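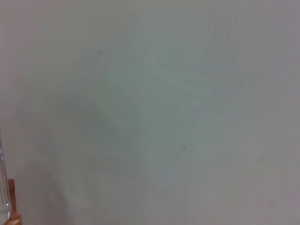 weirkeeper replied: I can't agree with you there, oldpenstock, much as I enjoy your posts. The Brovlow scheme was never going to be a big earner, and I don't think it's fair to hold it up against Mumden, where they've got 185 metres of head to play with and a proper reservoir behind it.

oldpenstock wrote:
Fair enough on the head, but my grumble was with the turbine! Brovlow went for a single large machine on a river that drops to a trickle every summer, and it sits idle for weeks. Two smaller ones would have cost more at the start (I know, I know) but they'd have something turning in August.

millrace_lass wrote:
Lovely to see this thread wake up again. We live a little way downstream of Brovlow and I was dead against it when the plans first went up in the village hall, mostly on account of the fish. I've softened a bit. The fish pass does seem to be used, though I'd still like them to leave more water in the old channel, and I've written to say so 4 times now. 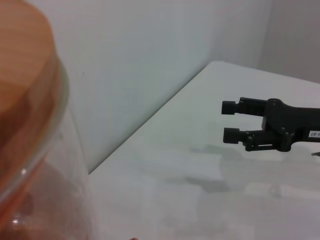

Last edited by millrace_lass on 04/03/2023

Sorry, I meant to add that the screens were clogged solid with leaves in December, so it isn't only summer that stops them.

weirkeeper wrote:
Oh, leaves! Don't get me started. Tasov had an automatic rake put in and it's been a blessing by all accounts. They reckon on 849 kilowatts flat out, and over 30 of that was being lost to dirty screens.

oldpenstock wrote:
A rake I'd happily support. Still say two turbines, mind you. Does anyone know what Rengifo did about low flows?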